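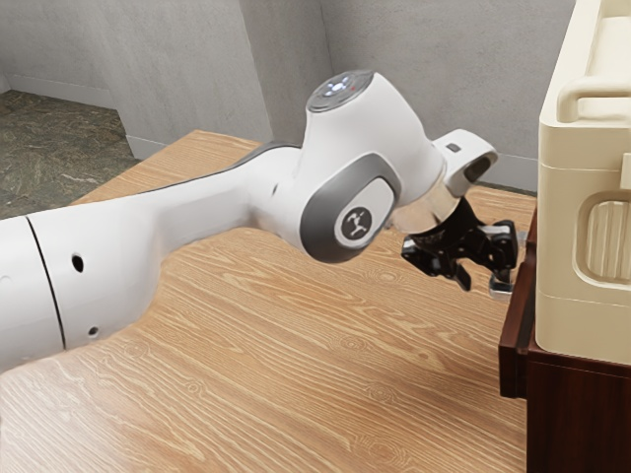

Light wooden tabletop and dark reddish-brown cabinet

How do I get old wax off a wooden table without stripping it?

Posted by ustport_renter, 17 November 2019

I bought a secondhand table in June from a moving sale in Ustport. The top is a light wood and the seller said it had been waxed every year. It feels sticky when the heating is on, and paper leaves marks if I leave it overnight. I wiped it with dish soap and water and it went cloudy for a day, then back to sticky. I don't want to sand it if I can help it. I also have a dark cabinet from the same sale that gets the same wax but feels fine. Is the wax the problem or the finish under it? I have a can of Wuvik paste wax that came with the table, half full, no date on it.

bench_and_clamp

Most likely too much wax. People put a new coat on every year and never take the old one off, so it stays soft and picks up dirt.

Test first. Put a few drops of mineral spirits on a white rag and rub a spot on the underside or near a leg. If the rag comes up yellow or brown and the wood feels dry and hard afterward, you are only taking off wax. If the spot turns gummy, stop, because the finish itself is breaking down and mineral spirits won't fix that.

If the test is good, do the top in sections. Wet the rag, rub with the grain, wipe with a clean rag before it dries. I usually go over a table 3 times. Open a window and keep it away from the stove. Lay the used rags out flat outdoors until they are dry — don't ball them up in the trash.

Leave it alone overnight before you put any wax back on. One thin coat is enough, and I would throw out the old can.
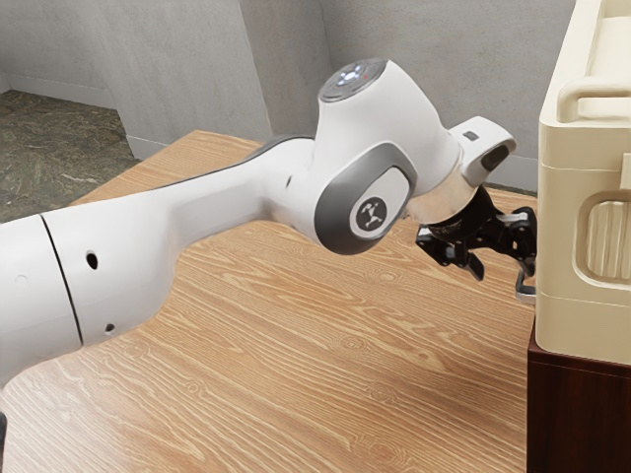

Image: Otell

As for the cabinet, nobody leans on a cabinet or puts hot plates on it. If it feels fine I would leave it. Dark finishes hide a lot of buildup anyway.

Forgot to say, skip the soap and water from now on. A barely damp cloth is plenty, and dry it right after.

mapleleaf663

I just used vinegar on mine and it was ok. Maybe half and half with water.

ayaaba_homebody

I would not use vinegar on this. It doesn't dissolve wax very well and it can dull some finishes. I tried it on a coffee table and ended up buying mineral spirits anyway.

One thing to add to the first reply. If it is still a little tacky after the wax is off, it could be shellac or an old varnish that has gone soft. Rub a hidden spot with denatured alcohol. Shellac will dissolve quickly and varnish mostly won't. Once you know which it is, post again, the fix is different for each.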